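From the Hisedeo Letter, the kitchens page

THE RACK THAT MOVED IN

I have spent ten years writing about kitchens for this letter, and in that time I have received more mail about dish racks than about every oven, range hood and refrigerator put together. People will forgive a bad oven. They will stand in front of it and turn the potatoes by hand and say it has character. A dish rack they take personally.

So this month the page is given over to the sort that lies across the sink. You know the kind: a row of steel rods that spans the basin from one side to the other, lets the water fall straight down where water was going anyway, and then rolls or lifts away when company comes. I had resisted it for years on the grounds that it looked like something you'd use to cross a ditch. 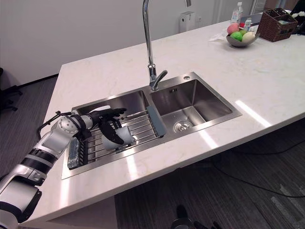
PAVVILLE, Monday, June 9, 2025

The double sink is a quarrel set in steel. Somebody in every household believes one basin is for washing and the other for rinsing, and somebody else believes both basins are for soaking, possibly until July. When the two basins are different sizes, as they are on this island, the big one goes to whoever got there first and the small one ends up with the peelings.

Laying a rack over the big basin settles the matter by taking it out of play. You wash in the right, you drain on the left, and the soaker in the family has lost half the available water. I mention this as a practical benefit, although I've been married long enough to know how it will be received.

A few things I have learned from living with one at home.

The first is that a rack of bare rods has opinions about shape. Plates are happy on it if you lean them on something, and the something is usually another plate. Bowls go face down and behave. Cups are the trouble. A cup set upright on rods holds its puddle like a birdbath, and a cup set upside down does well enough until it lands with its rim on one rod and its handle between two others, and then it goes over. After that it lies on its side looking pleased. I used to stand them back up. Now I leave them, with the mouth tilted a little downhill, and they drain fine. My mother would have had something to say about it, and did, about most things.

Plastic bottles are worse. A bottle is built to stand up and is very bad at it when empty, so it spends its whole time on the rack lying down. Lay it along the rods and it settles into a groove. Lay it across them and it will roll toward whatever you least want it to reach. The ribbed kind rolls less. Water stays in the shoulder either way, and I have tried the thing with the chopstick down the neck, and I do not recommend the thing with the chopstick to anyone who owns a floor.

The second thing is the end piece. Better racks of this sort come with a strip of silicone at the edge where the steel would otherwise sit on steel. Gray, as a rule, because someone in the industry decided a long while ago that gray doesn't show anything. (Gray shows toothpaste, flour, egg and tomato. I'm prepared to believe it hides gravel.) The strip keeps the rack from skating about when you put down something heavy, and it spares you the noise, a kind of shriek that carries to the upstairs bedroom. It wants a proper scrub on the underside now and then. I found this out by turning mine over, and I would give a good deal to go back to the time before.

Setsuko Murakami wrote in from Oshima to ask whether the rods rust. Mine haven't. Setsuko's last ones did, and she sent along a very full account of the spots, their arrangement, and her conversation with the store. My only advice is to dry the ends, where the rods go into the edging, as that's where water likes to sit and think things over. She also asked whether a hot pan can go straight onto the rack. On the rods, I do it. On the silicone I follow whatever the leaflet says, and if you have thrown away the leaflet, as you have, use a trivet.

The third thing is the faucet, and here I must be firm. Measure before you buy. A tall gooseneck is the friend of the over-the-sink rack, since you can swing it about above the dishes and rinse them where they lie. A short faucet is its enemy, and with one of those you'll find yourself lifting the rack every time you want to fill a pot, then setting it down on the counter in its own lake, then wondering why you didn't just buy a towel. Krum Delić, who fitted my sink, told me he gets called back for this more than for leaks. He charges the same for both. 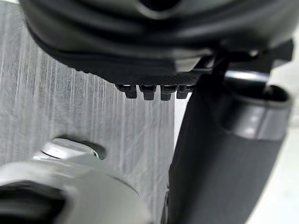
Which brings me to the counter, and the large question of what is allowed to live on it.

The great promise of a rack over the sink is that it frees the counter. The old kind, the wire basket on its rubber tray, took up the width of a respectable cutting board and grew a pale film underneath that I will not go into before lunch. Remove it and you have all that space back. I had mine back for one afternoon. By supper there was a water bottle at the far end. Someone was coming back for it. The next morning the mail had joined it, then a banana, and by the weekend I was chopping onions in exactly the same small patch as before, beside a sink that drained beautifully.

I have no cure for this. Amparo Correa, who has rented out kitchens for photo shoots in Prakesley and must keep them bare for a living, says that the trick is never to let the first thing be put down. She says it in the voice of someone who has no children. I asked her what she does with the water bottles and she said she drinks them.

What does help, a little, is getting the soap off the counter. A small dispenser on the wall takes up no room at all, can't be knocked into the basin, and doesn't leave a ring. Against a plain white wall a white one vanishes altogether, so guests will wander about with wet hands asking where you keep the soap, and you can feel superior at no cost. Mount it where the drip will land on something you were going to wipe. And if your sink has a spare hole in the steel beside the faucet, the small round kind that was meant for a sprayer or a pump, please get the cap for it. I have dropped two earrings, a vitamin and the screw from a pair of reading glasses down mine, and the cupboard underneath has never given back a thing.

On white stone, or the very good imitations of it, I have softened. I used to say that a pale polished counter with veins in it was chosen by people who don't make coffee. I now have one and I make coffee constantly. The veins are a mercy. A beige vein and a beige splash of tea are, from a standing position, the same thing, and I have more than once left one in place for days believing it was geology. Where the polish does tell on you is near the front edge, under the ceiling lights, where every drip shows as a bright little dot and every wipe shows as a bright little smear around where the dot used to be. Wipe it dry. A damp sponge just moves the evidence.

Morfudd Kneath has asked me to say something about strainers, having waited 3 issues for it with what I'd call only moderate patience. Very well. Morfudd: yes, empty it every night, and no, tapping it on the edge of the trash can is not cleaning it. The round perforated ones need a brush from below, because what's stuck in the holes went in from above and has no intention of leaving the same way. An old toothbrush is fine. Mark the toothbrush. Keep it nowhere near the bathroom. Yuto Kikuchi, who reads these pages before they go out and takes out my best adjectives, has asked me to repeat that you should mark the toothbrush, and won't tell me why.

One more word about the overflow slots, those narrow openings high on the back wall of the basin. They are there in case you fill the sink and go off to answer the phone. They aren't a shelf for anything, and they do need rinsing. Pour a cup of warm soapy water through them when you remember, and if what comes out at the drain surprises you, pour another.

As for whether the rack stays, I think it does. It rolls up when I ask it to, mostly. It has given me back a counter, which I've lost again through my own fault. The cups fall over and I let them.

Letters to the kitchens page, as always, to the usual address. This letter now goes to 2,000 households, and judging from the last mailbag each of them has a drawer that doesn't shut, so next month it's drawers. Please don't send the drawers.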